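**Staff forum – Pay and Conditions – Hetmont site**

**Thread: Reduced working week and the winter supplement**

---

**Q_Chevalier** (Employee Relations)
Posted Thursday, November 10, 2022

Colleagues,

Following the meeting of the works council, I am able to confirm the terms that will apply to hourly and salaried staff at Hetmont until the end of the winter period.

The standard week will be reduced to 30 hours for the packing, dispatch and maintenance departments. Basic pay will remain at its present level. In addition, a single winter supplement of €672 will be paid to every employee below grade 6, in two equal parts. The supplement is funded from the dividend which the Tuline family has agreed to forgo this year.

Questions may be placed in this thread. I would ask that individual cases be sent to me directly.

Quentin Chevalier

---

**dispatch_north**

Thank you for the notice. May I ask whether the supplement is subject to deductions in the ordinary way? The letter sent to Villanueva staff in August described their payment as "net", and there was a good deal of confusion when the payslips arrived.

---

**Q_Chevalier** (Employee Relations)

It is a gross figure and will be taxed as ordinary earnings. I accept that the August letter was poorly worded. The Hetmont letter will state the gross sum and will advise staff to check their own tax position.

---

**grade5_packing**

I do not wish to appear ungrateful, but I should like to record a different view. The shorter week is welcome. The supplement, however, is a one-off payment and does not count towards pension. A modest rise in the hourly rate would have cost the company much the same this year and would have remained in place afterwards. I said as much to our representative before the vote.

---

**A_Melis** (Works Council)

The point was raised and discussed at length. The company's position was that it could commit the forgone dividend, which is a known sum, but could not commit to a permanent increase while orders from Uvar remain uncertain. The council accepted this by a narrow majority. I voted in favour, and I would do so again, although I understand why others did not.

The matter of the hourly rate has not been closed. It will return to the table with the annual review.

Assunta Melis

---

**maint_lateshift**

For those in maintenance, the new rota has been placed on the board outside the workshop. The late shift now finishes earlier on four days and there is no change on the fifth. Handover notes are still to be completed before leaving.
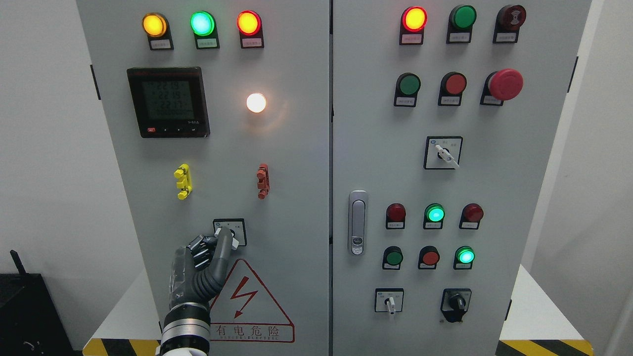
Will employees who joined after August receive the supplement?

They will receive a share of it, worked out on completed months of service. Mr Chevalier's office confirmed this to our department yesterday, and it applies equally to part-time colleagues.

---

**grade5_packing**

With respect, that is not what the notice says. It refers to "every employee below grade 6". Anyone reading it would expect the full amount. If shares are to be applied, the notice should be corrected before people make plans for the money.

---

**Q_Chevalier** (Employee Relations)

The correction is fair. The agreement itself provides for shares in the case of those with less than a full year of service, and my summary left this out. A revised notice will be issued to all departments. Part-time staff who have completed a full year will receive the supplement in proportion to their contracted hours.

---

**dispatch_north**

One further matter. Overtime has until now been paid at the higher rate once the old weekly hours were passed. Does the higher rate now begin after 30 hours, or does the former threshold stand?

---

**A_Melis** (Works Council)

It begins after 30 hours. The council would not have agreed otherwise – a reduced week with the former threshold would have been a reduction in name only. Should any supervisor say differently, please let me know which department is concerned.

---

**grade5_packing**

That is helpful and I am glad to have it in writing. I remain of the opinion that the supplement was the weaker choice, and I will put this again at the annual review.

---

**Q_Chevalier** (Employee Relations)

Your objection is noted and will be passed to the council with the other comments received. The thread will stay open until the first part of the supplement has been paid.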